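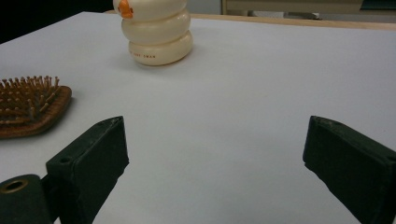 1. What we set out to test

Our group was given storage and surfaces as a theme, and we chose the dressing table. The claim we wanted to look at is one that turns up in nearly every home organising guide: that a clear surface with only a few things left out makes a person quicker in the morning. We were doubtful at the start and we are still doubtful, though for different reasons.

The guide we leaned on most was the Clanow handbook, which tells readers to keep out "what the hand reaches for" and put the rest in a drawer. It gives no source for this. It also never says whose hand.

2. The set-up

We used a plain white table in the Rukberg study room. A swan-shaped bottle in cream, with an orange beak, and a wooden paddle brush were the two things that stayed on the top in every round. Everything else (combs, clips, a mirror, cotton pads, tubes) went either on the table or in a drawer, depending on the round.

Lama Majali argued against the swan bottle from the beginning. Her point was that it is an ornament as much as a container, and that a person looks at it whether or not they need it. Majdi Fakhoury wanted it kept for that very reason, as most dressing tables have at least one thing on them that was bought for its looks. He won, and I think he was right, but it does mean our "clear" table was never as neutral as the handbook would like.

The brush caused less argument. The paddle shape takes up more room than a narrow brush would, and it has to lie flat. With the pins facing up it is easy to find but collects fluff. With the pins down it looks tidier and, in Khalil Zoubi's view, wears the tips. We left it pins up throughout.

3. What we did

Fifteen students took part. Each was asked to fetch four things in a set order, once with a full table and once with the clear one. Sơn Châu kept the time. Half started with the full table and the rest with the clear one, as near as an odd number allows.

4. What we found

The clear table was faster for the brush and slower for nearly everything else. Opening the drawer cost more time than hunting through a crowded top, at least for people who had seen that top a moment before. Seven students said the clear table felt quicker even though their own times said otherwise. That gap between feeling and timing is the one result I would stand behind.

Questions about the bottle were badly worded. We asked whether it was "distracting", and once you have put that word in someone's head the answer is not worth much. I have left those replies out.

5. Problems

The drawer sticks. We knew this by the second session and carried on, so some of the slowness we blame on tidying belongs to the drawer.

All our students came from one course, and most were not rushing to be anywhere. A morning with a bus to catch would be a better test.

Our supervisor on the project, Drirdale's Kosmas Kalogeropoulos, thought we should have repeated the rounds over several weeks, so that people could learn where things were kept. I agree. A drawer you have used every day since October is a different thing from one you met ten minutes ago, and our times say nothing about the first kind.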